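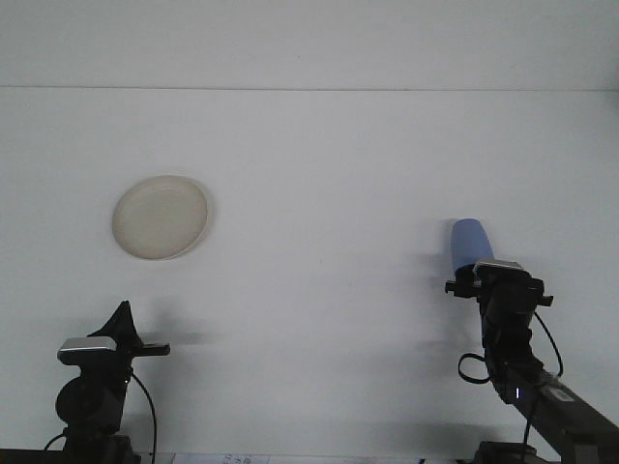
Tuesday, glaze tests again. Leanne Hulme wants a cream that doesn't go pink over the Gasano clay, so I mixed up batch 18 this morning with less tin and a bit more whiting (sieved twice, my wrists know all about it). What I'm after is a pale beige, much like the round plate here, with a rim that catches the light. Fired to 1000 – no higher, the Hundach body slumps.

Weighed out 395 g dry and let it sit over lunch. Witold Grabowska reckons it wants longer.
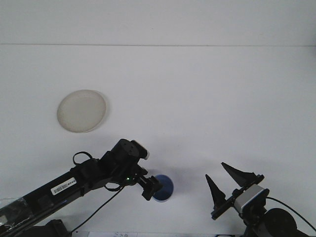 Pinholes are still the big worry! Three on the last tile, all near the foot. I'd like the edge to go a touch darker too, the way it does on the shallow beige dish, so I'll try a thin iron wash on the next 8. Ask Leanne about kiln space.

Search the notebook
Enter keywords

Recent entries
Carbone slip, second go
Gulport clay shrinkage
Kiln shelf wash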